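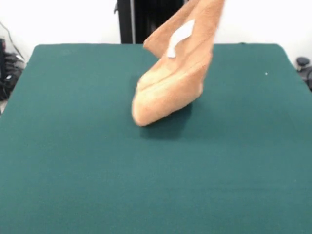 When should a team write down its rules for working near a robot arm?
Before the arm is first switched on, and again every time the task changes. A rule sheet written for moving boxes won't cover folding cloth.

Hello Vevivdale! I'm so glad this talk got a slot, even the one right before lunch. (Wait for the room to settle. Slide 2.)

I want to talk about good practice for soft things — towels, shirts, bedding. At Trukia we started with 63 house rules. Great rules, some of them! But people couldn't remember them, so we cut the sheet to nine and taped it up where the operator stands. My favorite is rule one: agree on what "done" means before the first run. Is a fold done when the corners meet, or when the cloth lies flat? Pick one and write it down.
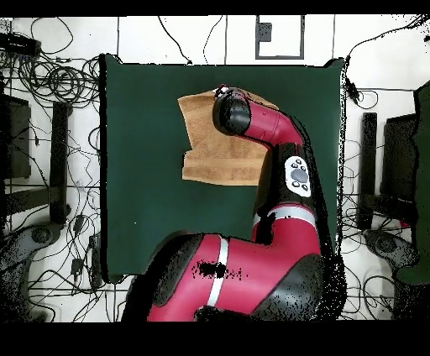 Rule four gets the most questions, so slow down for it. Every run starts from a written starting state, and if the cloth isn't in that state, you stop and reset with the arm paused. Hands stay out of the work area until the operator calls "clear" out loud. Yes, out loud, even when you're alone. It feels silly for a day and then it's a habit.

(Ask for a show of hands: who logs failed runs?)

Rule six: keep the failures. Wustinska shared their log format with us, and I love it — one line per run, five fields, plain words. "Dropped" and "missed" are separate entries, because they lead to different fixes.
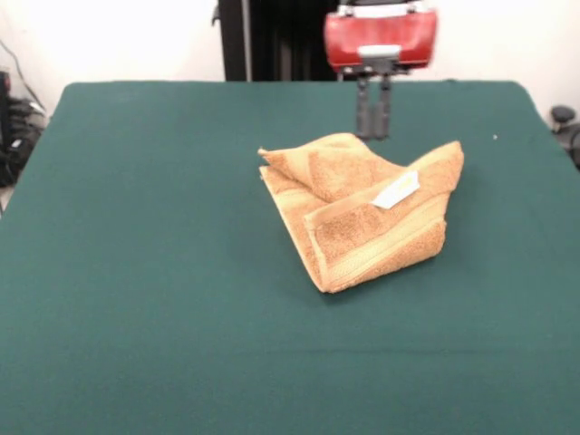 After 1,000 logged runs you can sort by field and see which rule needs rewording. We reworded two in January. Erdem uses the same sheet with their own stop words, and that's fine. Borrow it, change it, send it back to us.

Slide 9, then questions. Leave the sheet up on the screen.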